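Bornside Simulation Demonstration Program
Frequently Asked Questions for Contributing Operators and Partner Sites

General

What is the purpose of the program?

The program gathers examples of household handling tasks performed by trained operators in a simulated home. Each example, referred to on this page as a demonstration, is used to train a learning system that controls a two-armed robot. The demonstrations are recorded at Dellov and reviewed at Arkden before they are released for training.

Does the program use physical robots?

No. All demonstrations covered by this page are recorded in simulation. The operator controls the robot remotely and sees what its cameras would see. Sites that also hold physical equipment should refer to their own local procedures.

How long is a demonstration?

A demonstration may last no more than 80 seconds. Recordings that exceed this limit are closed by the software and must be started again. Most single-object tasks require far less time, and operators are not asked to fill the full period.

Recording

What counts as a complete demonstration?

A demonstration is complete when it contains the approach, the grasp, the movement, the release and the withdrawal of the hand. For small upright items such as a salt shaker, the fingers should close on the sides of the body and leave the cap free.
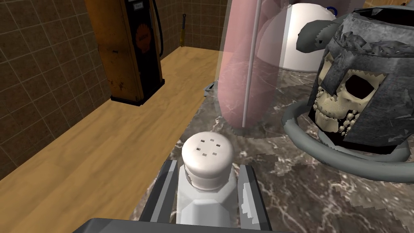 The operator should pause briefly once the grasp is made and before the item is lifted. Reviewers use this pause to mark the end of one stage and the start of the next. Demonstrations without it are not rejected, but they take longer to label.

May an operator correct a mistake during a recording?

Yes. A missed grasp followed by a calm second attempt is useful to the learning system and should be kept. The recording should be discarded only if the item has fallen out of reach, if the operator has lost control of an arm, or if the wrong task was loaded.

Why do unrelated objects appear on the counter?

Object sets are drawn from the Fu library and placed by the software. Items that play no part in the task are included on purpose, so that the system learns to select the correct object among others. Operators should not move these items unless they block the only safe path - in that case, the move should be recorded in the session note.

Which views are stored?

Views from the wrist and from the robot's body are stored together with the joint positions and the task instruction. Each view carries the same time record. Partner sites may not crop, rotate or brighten any view before upload, even where the room appears at a steep angle.

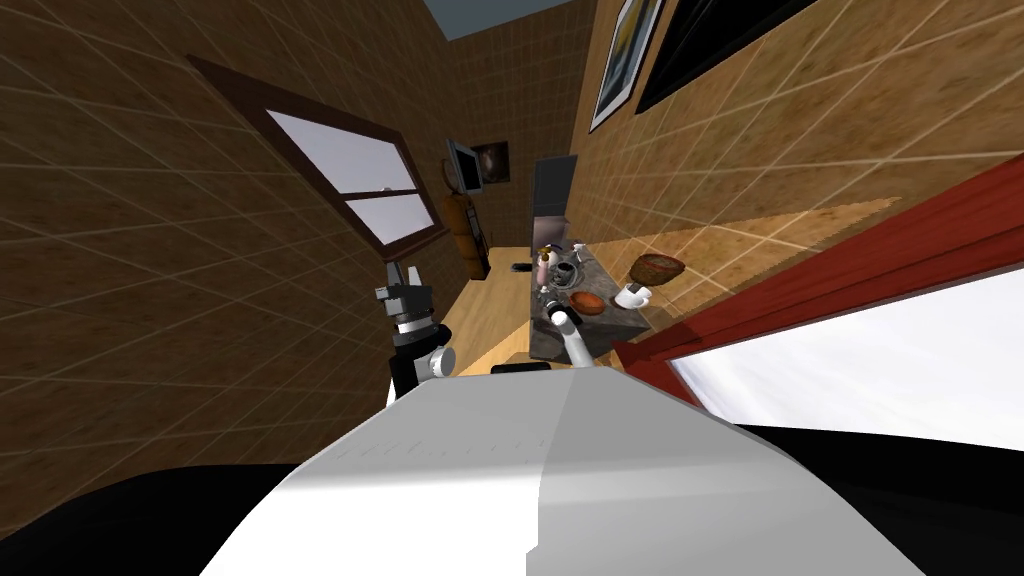

View over the robot body, with the right gripper tip at the near edge of the counter.

Must both arms be used in every task?

No. Many tasks call for one arm only. The other arm should be left in a resting position, clear of the work area, and should not be moved without need. Small idle movements are recorded like any others and may be learned as part of the task.

How many demonstrations are required for each task?

The standard requirement is 60 accepted demonstrations per task. The current collection period has a target of 780, shared among the participating sites. Sites that expect to fall short should inform the program office before the period closes.

Review and Release

How are demonstrations accepted?

Each recording is checked for completeness and for agreement between the instruction and the action performed. A reviewer at Arkden then assigns a grade from 1 to 5. Recordings graded 3 or higher are accepted. Lower grades are returned with a written reason, and the operator may record the task again.

Can an accepted demonstration be withdrawn later?

Yes. Requests should be made in writing and must include the session number. The recording will be removed from future releases, although systems already trained on it will not be retrained.

Notes on Starting Positions

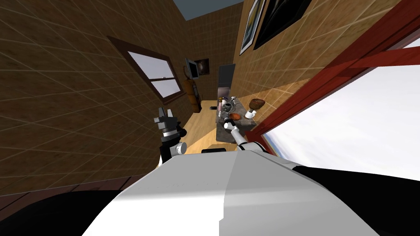 Prepared by the Data Collection Coordinator
Bornside Simulation Demonstration Program

Where should the arms be when a recording begins?

The starting position is set by the software and varies slightly from one recording to the next. Operators should accept the position given. Resetting the room repeatedly in order to obtain an easier start reduces the variety of the collection and is not permitted.

What should be done if an object loads incorrectly?

Objects that float, shake or sink into the counter should be reported through the session form. The recording should be stopped and marked as a scene fault. Scene faults do not count against the operator's acceptance rate.

When will this page be updated?

The page is reviewed each January and whenever the recording software changes. Questions not covered in this section may be sent to the program office through the partner site contact.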